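Jummai Lawal gave up on ceramic serving plates in April. Too many chipped. The shallow steel rounds she uses now come from Zorkier and get stacked, dropped and washed without much fuss.

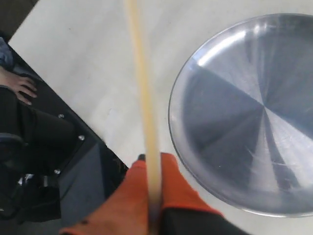
Her other staple is the plain wooden skewer. She buys them in boxes of 254 and soaks them in a baking pan before grilling. Scratches on the plates don't bother her. "They're for eating off," she says.

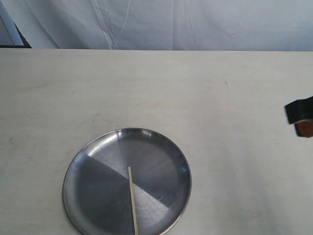

A thin wooden stick on a round stainless steel plate.

Lawal serves lunch in Zitedmont until 4.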